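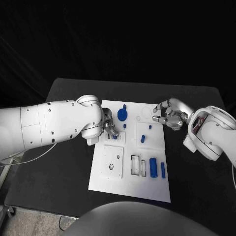 Skarkosa Robotics Club
Minutes of the Regular Meeting, October

1. Call to order
The meeting was called to order at 4:15 p.m. in the Pietrzak Building. A quorum was present. The minutes of the previous meeting were approved with one correction to the spelling of Umetti.

2. Task board project
The assembly team reported on the two-arm task board, which is the club's entry for the Brondirov student competition. Work continues on handling the blue pegs and cylinders and on placing them at the marked positions on the board. The team asked that the part layout be left unchanged between sessions. Agreed.

The team proposed that both arms be programmed to work on the board in the same run. Discussion followed on whether the schedule allowed for this. 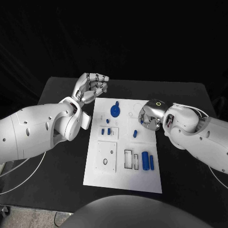 Umetti, the partner club, stated by letter that it would prefer to see each arm complete its own list of parts before any joint run is scored, and asked that the order of parts be shared with both clubs in advance. The letter was received and placed on file. The proposal was amended accordingly and carried, with two members opposed.

3. Budget
The balance stands at $3,347. A request for $870 to cover replacement cables and competition registration was approved. Receipts are to be turned in before the next meeting.

4. Training
New members must complete two supervised sessions before operating the arms alone. The sign-up sheet will remain open until the end of the month. The safety rules were read and adopted without change.

5. Adjournment
There being no further business, the meeting adjourned at 5:40 p.m.

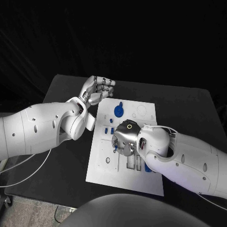

Skarkosa, October

Addendum to Item 2. The order of parts has been sent to Umetti for comment. Replies will be taken up under old business at the November meeting.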